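The tray comes first

Rozália Jurčo ran the canteen at a primary school in Haugland for 24 years, and she still lays out her own kitchen the same way. Every meal starts with a tray. Plates, cutlery and a cloth go on it at the worktop, and the lot is carried through in one trip.

She keeps 2 sizes. The smaller does for breakfast. The larger is for supper, or for a pot of tea and whoever has called in.

A plain tray with a shallow rim suits her best. Deep sides get in the way when you are lifting a full cup, and patterns hide crumbs.
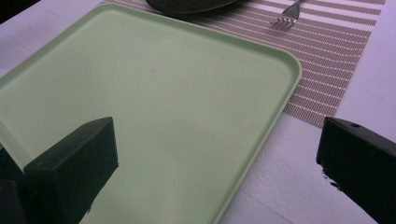 Keeping it clean

Pale colours show every smudge, so she wipes hers down after each use with warm water and a little washing-up liquid. Rounded corners are easy to get a cloth into. She dries them standing on edge by the sink and never stacks them damp.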